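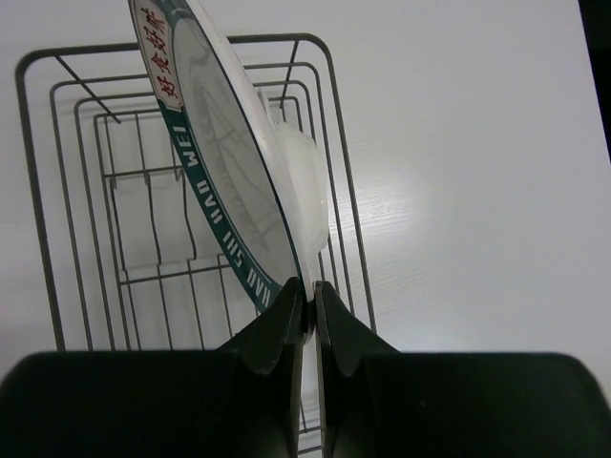 4. Setting up and loading your Grerkside dish rack

Your rack is out of the carton, you've read the care notes in section 3, and now comes the fun bit: getting plates into it! The Grerkside comes in one piece, so there are no screws, clips or tools to worry about. If you bought the Owen drip tray as well, keep it handy for step 3.

4.1 Before the first wash-up

1. Peel off the paper band and check the wires for any leftover packing. Small bits of foam like to hide where the dividers meet the crossbar.

2. Wash the rack in warm water with a little dish liquid, rinse it, and dry it with a soft tea towel. Run the towel along each wire, and while you're there feel for anything sharp. If you find a burr, stop and see section 9 (Returns).

3. Choose a level spot near the sink. The small feet lift the wire floor off the counter so air can get underneath, which does more for drying than you might think. Using the Owen tray? Put the tray down first, spout toward the sink, then stand the rack inside it with all the feet on the flat part.

4. Press gently on each corner in turn. If the rack rocks, slide it a little way along the counter and try again. Most counters have a low spot somewhere, and moving the rack by a hand's width is often enough.

5. Leave a gap of 78 mm or more between the rack and any wall. You'll want that room for your fingers when you load the back row.

Note: The rack weighs 1505 g empty. It's easy to carry with one hand, but please use two once there are dishes in it.

4.2 Getting to know the dividers

The wavy wires across the middle are the part we're proudest of. Each one rises to a narrow peak and dips again, and a plate stands in the space between. Because the wires curve, they touch the plate at a few small points and leave most of both faces open to the air. It's a lovely thing to watch a whole dinner's worth of plates lined up and dripping away by themselves.

Plates up to 252 mm across stand well in the dividers. Larger ones will fit, though they lean more and take up the space of two.

4.3 Loading plates

1. Start with your biggest plates and work down. Big plates are awkward to squeeze in later, and small ones will tuck in nearly anywhere.

2. Hold the plate by its rim and tilt it steeply before you bring it over the rack. Trying to lay it in flat and tip it up afterward is how rims get knocked.

3. Lower the bottom edge into a gap until it rests on the wire floor. Let the plate lean back on the divider, then let go. Don't push it down.

4. Face all the plates the same way. Patterned rims, lettered rims, plain white, it doesn't matter, as long as the fronts follow each other. The curves nest neatly and you'll get more in.

5. Skip a gap between deep plates. They need the extra air on the hollow side.

Caution: Wet glazed plates are slippery. Keep hold of the rim until you feel the plate settle against the wire.

4.4 Bowls and rounded dishes

Bowls are happiest toward one end, clear of the plates. Stand them on edge at a slant, open side facing down and a bit outward, so water can run off and not pool in the foot ring. A single rounded dish can go beside a plate if the two aren't pressed together. If you hear china clink when you set something down, give both pieces a touch more space.

Very light bowls, such as the thin plastic kind made for kids, can tip when a heavier piece is taken out next to them. Load those last and take them out first.

4.5 A good first practice load

We suggest trying a dry load before you do a real one. It takes a couple of minutes and you'll quickly find the pattern that suits your own dishes. Put the rack where you can reach both long sides, set your plates down flat next to it, and stand them up one by one. Swap them around! Try the side plates at the front, then at the back. Favourite mugs can join in once the plates have found their places. 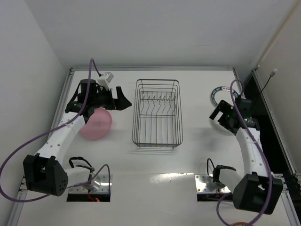 Which way should the rack face on the counter?

Place it so that you can reach the dividers easily from where you stand at the sink. On a narrow counter, the long sides can run from the wall toward you. On a deep one, turning it sideways may feel more natural, and it dries just as well either way.

4.6 Unloading

1. Check that the plates are dry. The lower rim is the last place to dry, so touch it there first.

2. Lift each plate straight up by the rim until it clears the peaks, then tilt it toward you.

3. Take from both ends in turn if the load is heavy. It keeps the weight even while you empty the rack.

4. Give the wire floor a quick wipe. If you use the Owen tray, lift the rack out and tip the tray into the sink.

Caution: Never slide a loaded rack. The feet can catch on a tile joint and stop the rack short while the dishes keep going.

4.7 Adding the Zistach cutlery cup (sold separately)

The Zistach cup hooks over the looped wires of either long side. Hang it with the hooks fully down, give it a small tug, and fill it handles down for forks and spoons. Knives go in blade down. Keep the cup on the side away from the counter's edge so sleeves don't snag on it. It comes off for cleaning and can go in the top of the dishwasher.

Spare feet are available from Nasonus under part number 3147. They push on by hand: dip the foot in warm water for a moment, line it up with the wire end, and twist as you press. Let the rack sit for an hour before loading it again.

Continue to section 5 for weekly cleaning and for removing hard water marks.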